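Makent Court Residents' Association
Minutes of the March meeting, held in the ground floor lounge, 7:00 pm 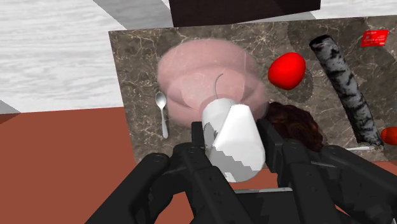
Filed under: Minutes and Notices

Present: 18 residents, plus one gentleman who wanted the dentist upstairs and stayed for the first item.

Apologies: Apartment 9 sent apologies, followed by a two-page letter on everything the meeting was likely to get wrong. The letter was taken as read by those who had read it.

Minutes of the last meeting

Approved, after the word "shouting" was changed to "discussion" in three places. A request to change it in a fourth place was voted down.

Laundry room

The new washers from Jondo have been in since January. Two of them run well. The third locks its door at the end of the cycle and opens when it feels ready, usually while its owner is upstairs looking for the phone number. Jondo has sent a technician twice, and both times the door opened for him at once.

The chair asked again that people take their clothes out when the machine stops. One resident asked what should be done with clothes left overnight. Suggestions were heard. The chair ruled that they may be put on the folding table and nowhere else, and that the window does not count as a table.

Bicycle storage

Four bicycles in the rack have flat tires and no known rider. Tags went on them in the fall asking owners to come forward. One tag now has a phone number on it, which belongs to a pizza place. Agreed to wait until the end of next month and then give the bicycles to the Fiker repair shop, if they will take them. The owner of the unicycle asked that it be noted the unicycle is in use. Noted.

Front door

The lock still sticks in damp weather. Ogundipe Locks quoted $3807 for a new door and frame, or a good deal less to plane the old door and replace the strike plate. There was strong support for the new door until someone asked who would pay for it. Agreed to plane the old one.

A resident proposed that in the meantime people lift the handle, push with the hip and turn the key at the same time. A demonstration followed. The meeting moved inside again after ten minutes, once the door had been persuaded.

Courtyard

The planters came through the winter better than expected, apart from the rosemary, which is dead, though its supporters asked for one more month. Granted.

The bench will be sanded and painted in spring. Color was discussed from 7:50 to 8:25. Green and dark green each had a following. The matter will come back at the next meeting, when the chair will bring two paint cards and a timer.

Noise

Apartment 4 reported piano playing after 10 pm. Apartment 6 said it was a recording. Apartment 4 said that in that case it was a recording of somebody making the same mistake every night. The two parties will speak privately.

Any other business

The cookies were felt to be a step down from February. The secretary, who bought them, has recorded this under protest.

Lost property: one glove, one casserole lid, one key that fits nothing in the building.

Meeting closed at 8:50 pm. Next meeting same place, same time, in April. Please bring your own chair if you are particular about chairs.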